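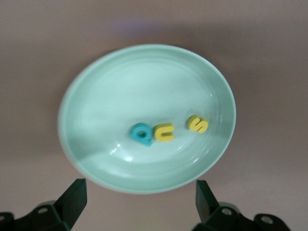 Wrist camera view: Q, U and S in the green bowl.

02/10/2023

Back on the letters this week. The task is simple enough to say: pick a foam letter out of the bowl and put it down on the table to the side. I drive the arm by hand, the software records the camera and the joints, and each go is saved as one example.

I have been using Mavon for the recording since May. It is fine, apart from the habit of asking for a file name after every single run. Rogério Leite sent me a small script that fills the name in, and that has saved me a lot of typing.

Letters lying on their side, like the U, are the ones I want more of. My first set had nearly everything flat, and the policy I trained on it went for the middle of every letter. With the Q that means closing on the hole.

I also binned five runs where I had paused halfway to think. The model copies the pauses.

Next job is to swap the bowl for a deeper one and move the lamp. I'll retrain after that and put the numbers up, good or bad.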